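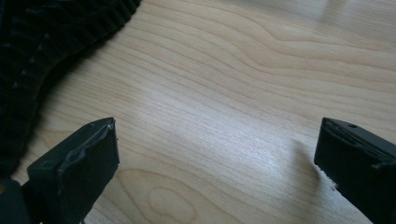 October, 7.40 in the morning

Measured the table again before breakfast. It is the same table it was last night, so I have stopped hoping for the extra centimetres and will let the Kendside chair go back to the shop. The top stays as it is. I had been thinking of sanding it and staining it darker to match the shelves, and I have decided against that as well, mostly on account of the grain. It runs on the diagonal in long pale stripes with a few slow bends in it, and near one edge it closes up into an oval loop, a little darker than the rest. A dark stain would bury the stripes and leave the loop looking like a cup mark.

The species question remains open. The seller said maple. Gintarė says birch, on the strength of her parents having had birch everything. I have looked at both sample chips from the Rurnov catalogue and can't separate them from the table or from each other. The colour is close to either. I will write "maple or birch" on the card for the file and leave it.

The finish is the other matter. It is smooth enough to throw the light back, and where the glare falls the grain whitens out until there is nothing to look at. I had blamed the wax. I now think the wax has nothing to do with it and any smooth coat would behave the same way in that position. Options as I see them:

Turn the table a quarter. Costs nothing, blocks the cupboard.
Rub the top back to a satin with a fine grey pad. An afternoon, and not reversible without recoating.
Hang something over the window. Gintarė has been asking for this anyway.

The third, then. I have put curtain wire on the list.

The black knit came out of the chest for sorting and is on the table. I have it down in the book simply as "black, ribbed", which is how everything from that chest was entered, and I would do it differently now. The ribs are raised well up and run in parallel bands, and the edge has a wavy, scalloped line to it. In lamp light none of that can be read. It is a black thing. By day the tops of the ribs pick up a bit of light and the grooves stay black, and the structure is plain enough to follow with a fingertip. I have amended the entry to say "deep rib, scalloped edge, inspect by daylight".

Procedure for the rest of the chest, so that I don't argue with myself about it again. Each piece laid flat on bare wood, no cloth underneath. Check the edge first, then the body, then the edge again from the other side. Holes marked with a safety pin, not thread, as the white thread last year got knitted into a mend and had to be cut out. Anything that smells of the chest goes on the line for an afternoon before it is folded. Anything that smells of something else goes in a bag in the freezer. The freezer has room for two bags if the bread is moved.

11.15

Water heater man rang. He can't come this week. I have adjusted the thermostat myself to 59 and will see whether that holds. The dial has no fine graduations, so 59 is my reading of it and he is free to dispute it.

Did the wool wash for the two grey jumpers in the laundry tub. The Drundau liquid says one capful, and the cap is an odd size, so I measured it with the kitchen syringe. 24 millilitres to the line. That seemed a lot for two jumpers and I used half. It rinsed clear on the second water. Both are rolled in towels in the bath and will be blocked out after lunch, one at a time. The drying rack is not flat. One leg has been short for as long as we have owned it, and I have put a folded envelope under it again. A proper foot would take ten minutes to make. It has been on the list since winter.

Gintarė came through at half past and asked why there was knitting on the table if the rule was no laundry on the table. I said it was sorting and the rule covers wet things. She has asked for the rule to be written down. I said it was in the diary. So, for the record: nothing damp on the timber, nothing hot without a mat, and dry textiles permitted during inspection only, to be cleared before a meal.

2.30

Lunch eaten on the step on account of the above.

Went over the budget for the back room. The Holanda quote for fitted shelving came in at 3,000, which includes delivery but not the wall fixings or the labour to find out what the wall is made of. I drilled one test hole behind the door in August and got plaster, then a gap, then something that stopped the bit. I can do the same shelves in pine with brackets for a good deal less and have them up before the cold weather, if I give up on having closed fronts. Dust is the only real argument for the fronts. Most of what goes in there is in lidded boxes as it is. Drew the elevation twice. The second drawing is the better one, with the deep shelf at the bottom for the blankets and the spacing reduced as it goes up.

Shelf depth settled by measuring a folded jumper, folded the way I fold and not the way Gintarė folds, which is in thirds and comes out longer. She may object when they are up. There is some allowance.

8 pm

First grey jumper still damp at the cuffs and under the arms. Second one further along, being the thinner yarn. Turned both.

Heater reads the same as this morning. Water felt cooler at the kitchen tap than at the bath, which is the wrong way around given the pipe lengths. Will put a thermometer in a jug at each tomorrow and write the figures here.

To get: curtain wire, two hooks, cedar blocks, safety pins (small), rubber foot for the rack, and bread, as the old loaf was moved to the bench to make room in the freezer and then left there.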